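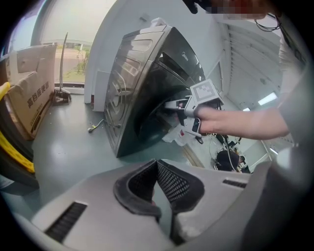

HOME & WORKSHOP TIPS / Phones and Tablets

Updating an old tablet that runs household apps

A retired Android tablet on a laundry room or workshop wall will run appliance apps, timers and a parts list for years, provided the system software is kept current enough for the apps to install. The notes below were written around the Illo 8, a common hand-me-down with 32 GB of storage, running either the maker's own system or Burkevel, the third-party build. Most of them apply to any tablet of similar age.

Check what is installed

Open Settings, then About Tablet, and write down the model number, the Android version and the build number. The model number on the back cover is sometimes a family name that covers two or three different boards. Use the one in Settings. A package built for the wrong board will usually be refused by the installer, but older recovery menus skip that check.

If the build number begins with BK, the tablet is already on Burkevel and will not accept the maker's update packages. Going back to the maker's system requires a full wipe.

Clear space first

The update needs room to download and room to unpack. On a 32 GB tablet the system already takes a large share, so clear the following before starting:

- Downloads folder. Old manuals in PDF form collect here.
- Cached video in any streaming app.
- Offline maps.
- Previous update packages. They are not always removed after installation.

Clearing an app's cache is safe. Clearing its storage resets the app and signs you out. The two buttons sit side by side on most versions.

Back up the parts that do not sync

Contacts, calendar and photos normally sync to an account. Appliance pairings, timer presets, alarm tones and notes kept in a local app normally do not. Semden copies most of this to a memory card as a single archive. Run it with the tablet plugged in and the screen timeout set to its longest value, as older versions stop when the screen turns off.

Take the card out when the backup finishes and open the archive on a computer. An archive of 0 KB means the app was never given permission to write to the card. Grant it under Settings, Apps, Permissions and run the backup again.

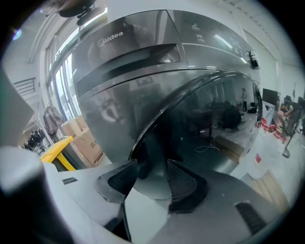
Washer control panel and door, seen from below.

Power

Charge to at least 80 percent and leave the charger connected. Use a charger and cable that can hold the rated output. Thin, long cables run along a baseboard lose enough voltage that the tablet may drain slowly while showing the charging symbol. If the percentage has not moved after 20 minutes, change the cable first and the charger second.

A tablet that has been on a charger continuously for several years should be checked for a swollen battery. Lay it face down on a flat surface. If the back is bowed or the screen is lifting along one side, stop using it, disconnect the charger and take it to a battery recycling point. Do not press the cover back into place.

Network

Download over Wi-Fi, close to the router. Utility rooms tend to have poor signal on the 5 GHz band, and metal cabinets make it worse. Take the tablet off its bracket for the download and put it back afterward. If it has to stay put, connect it to the 2.4 GHz band, which is slower but reaches farther through walls.

Installing

1. Restart the tablet before starting.
2. Turn off any app that keeps the screen locked to a single page. Kiosk apps such as Suksawat can block the confirmation prompt.
3. Start the update from Settings, System, Software Update.
4. Leave it alone. The first start after a major update is slow, and the logo can stay on screen for 20 minutes on older hardware.
5. Do not hold the power button during that time.

On Burkevel the package is installed from the recovery menu. Compare the checksum of the downloaded file with the one on the download page before installing. A mismatch means a damaged download. Delete the file and fetch it again.
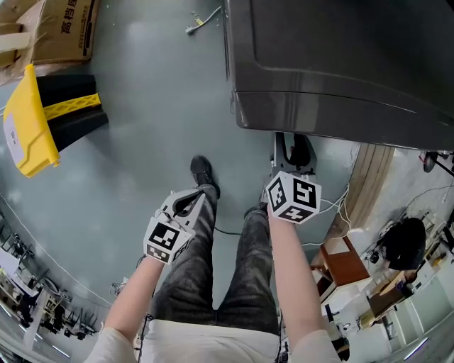 Hand-held gripper in the right hand, marker cube on the left.

Beta builds

Avoid them on a tablet that does a job every day. Beta packages often change the notification system, and a timer that fails silently is worse than an old one that works. If a beta is the only way to get a needed fix, wait for the second or third release and read the list of known issues for anything under Bluetooth, alarms or background apps.

After the update

Check the following in order:

- Date, time and time zone. Automatic time is sometimes switched off.
- Battery optimization. It is often turned back on for every app. Exempt the timer and appliance apps.
- Notification permission, app by app.
- Alarm volume, which is separate from media volume.
- Free space. With less than 200 MB left, apps will stop updating without any message.

Set a two-minute timer, let the screen turn off and confirm that it sounds. Then reinstall the kiosk app and return the tablet to its bracket.

If an appliance no longer connects

Remove it from the app, restart the tablet and pair it again. Location permission must be on during pairing in many versions of Android, and can be turned off afterward.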